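Tuesday, October 26, 2021
Notebook, soft goods bench and bedroom work

Continued from the page before. The wool samples from Sandberg are still not dry, so I leave them on the rack and write about the toys and the bedroom.

1. Toys, washing test

The question is the same as in April: can we wash the plush toys with a knitted body together with the ones that are all pile, or do they need separate bags. In April I put everything in one load and two of the knitted bodies became long and thin. I did not write down the spin speed then, which was stupid. This time I wrote it down.

Load A: knitted bodies only, each one in a net bag, spin 400.
Load B: pile toys, no bags, spin 400.
Load C: one of each kind in the same bag, spin 200.

Soap was the Asero liquid, 15 ml for each load. I measured with the small syringe, because the cap has no clear line.

Load A came out good. The shape is kept and the stitches around the neck did not open. Load B also good, but the pile lies flat on one side and must be brushed. Load C I am less happy with. The pile gave fluff to the knit and I needed a long time with tape to take it away. So the answer for now is separate bags, and I would not mix them even at the low spin.

Drying: flat on a towel, turned once after lunch. Do not hang them from the ears. The ears are sewn with a single thread on many of them and the weight of a wet body is too much.

2. Boxes

The Caminley boxes arrived, all in one carton. The lids fit tight, maybe too tight, and I have to push on two corners at the same time. For storage I think this is good. For a child who wants to open the box alone it is less good. I keep one without lid for the daily toys.

I tried three ways of putting the toys in:

Head down: takes the least place, but the face gets pressed and there is a mark on the muzzle afterwards.
On the side: okay for the small ones.
Sitting, back against the wall of the box: best for the shape, and one can see who is inside. I will use this one.

The big ones should go in last. I did it in the wrong order the first time and had to take everything out again.

3. Bedroom

I did the packing on the bed and not on the bench, as the bench is full with the Tralside fabric until it is cut. The foot of the bed has a good height for this and I did not have to bend. The patterned blanket protects the duvet a little from the fluff.
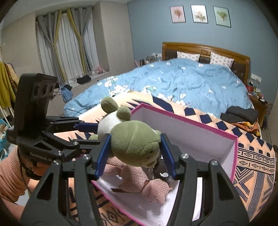 Packing at the foot of the bed. Small toy with pink knitted body at the open box, larger green-faced one behind it.

Order of work for the rest of the room, so I do not start in five places again:

First the clothes on the bed. The dark ones are already folded and need only a shelf. The garment with the orange pattern I want to check for loose threads before it goes away.

Then the denim on the floor by the window. Sort in wash / mend / give away. The mend pile must stay under 3 pieces or I will never do it.

Then the two bedside tables. On the white one there are mostly small bottles, and some of them are surely old. Smell them, read the date, throw out. The wooden one is harder, there are many small things with no place of their own. Maybe use a shallow Caminley box, half height, if they still make it.

The black bag on the window ledge can wait. The flowers stay.

4. Open points

Ask Caminley about the half height and about a softer lid.
Brush the load B toys again when they are fully dry and compare the two sides.
Repeat load A with half of the soap. I felt it was a bit slippery still after rinsing.
Net bags: one zipper is broken, the slider comes off at the end. Sew it closed there with a few stitches.
Sandberg wool: turn the samples before I go home.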